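Speaker notes: Condition monitoring on mixed-age packaging lines
Teodoro Cuevas, maintenance engineering, Durkosix
Nov 21, 2024

Slide 1. Title
Introduce self. Mention that questions are fine during the vibration section but should wait during the cost section, which depends on slides further on.

Slide 2. The plant
The Flemer site runs 4 packaging lines. Lines 1 and 2 have drives old enough that they expose nothing except a fault relay. Lines 3 and 4 report current, speed and winding temperature over the plant network. Until this project, the maintenance planner worked from a calendar and from whatever the shift leads wrote in the log.

Point out that the log is free text. The same conveyor gearbox appears under several names. We had to build a lookup table before any of the history could be used.

Slide 3. What we wanted
One list of assets, one naming scheme, and a warning on bearing and gearbox wear early enough to order parts. Typical lead time on the gearboxes was long enough that a warning of a few days would have been useless. Do not promise the audience remaining-life estimates. We do not produce them.

Slide 4. Sensor layout
Accelerometers went on the motor drive end and on the gearbox output housing. Explain the choice of stud mounting where the casting allowed it and adhesive pads elsewhere. Adhesive mounts lose the upper end of the frequency range, so those points are trended on overall velocity only. Cable runs follow the existing trays. Two runs near the shrink tunnel had to be rerouted after the insulation softened.

Slide 5. Sampling
Each point is sampled for 2 seconds, every ten minutes, and only when the drive is above a set speed. The speed gate matters. Without it, the trend mixes start-up, jog and steady running, and the alarm limits end up so wide that they catch nothing. On lines 1 and 2 there is no speed signal, so we took it from a proximity sensor on the infeed shaft.

Pause here and ask who in the room has drives without a network port. Usually more than half.

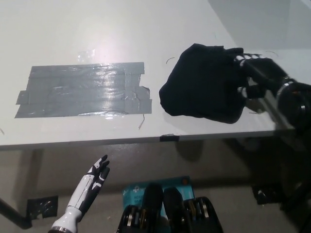

Slide 6. Gateway and data path
The Wultness gateway collects from both groups of lines, stamps the records and forwards them to the historian. Time stamps are applied at the gateway and not at the sensor. The resulting offset is small compared with the sampling interval and can be ignored for trending. It cannot be ignored if you want to line vibration up with reject events, and we dropped that idea in the first phase.

If the link to the historian goes down, the gateway buffers 2,000 records and then overwrites the oldest. In October the link was down over a network upgrade and we lost part of a weekend. The buffer is now larger in the test setup – figure to be confirmed, leave it out unless asked.

Slide 7. Alarm limits
Baseline period was 200 running hours per asset. Running hours, not elapsed hours. Limits were set from the spread of each asset's own baseline and not from a general severity chart. The charts were too loose for the small gearboxes and too tight for the case packer, which shakes by design.

An alarm needs three readings in a row above the limit. Single high readings nearly always came from a product jam or from someone working on the guard.

Slide 8. Case: line 3 discharge gearbox
Show the trend plot first, then the spectrum. The rise starts slowly, then steepens. The sidebands are spaced at output shaft speed. The gearbox was changed during a planned stop, and the strip-down found wear on the output bearing and slight damage to one gear. Leave time for people to read the axes.

Slide 9. Case: false alarm on line 1
Loose sensor bracket. The trend looked convincing and a replacement motor was ordered. We now check the mount before raising a work order. It is a line on the inspection sheet.

Slide 10. Integration with planning
Alarms create a draft notification in the planning system. The planner approves or rejects it and has to enter a reason code. Rejected drafts are reviewed monthly with the shift leads. Most of the changes to limits came out of those reviews.

Slide 11. Cost
Installation labor was the largest item, ahead of hardware. Old lines cost more per point than new ones, mainly for cabling. Do not give a payback figure for the whole site. The Zawadzka plant is a better comparison, as it started with no condition data at all, and its numbers are not final.

Slide 12. Next steps
Add the palletizer drives. Replace the proximity sensors on lines 1 and 2 when the drives are changed. Move the asset lookup table out of the spreadsheet and into the historian.

Backup slides: wiring diagram, reason code list, spectrum settings. Go to the reason code list first if the planning question comes up.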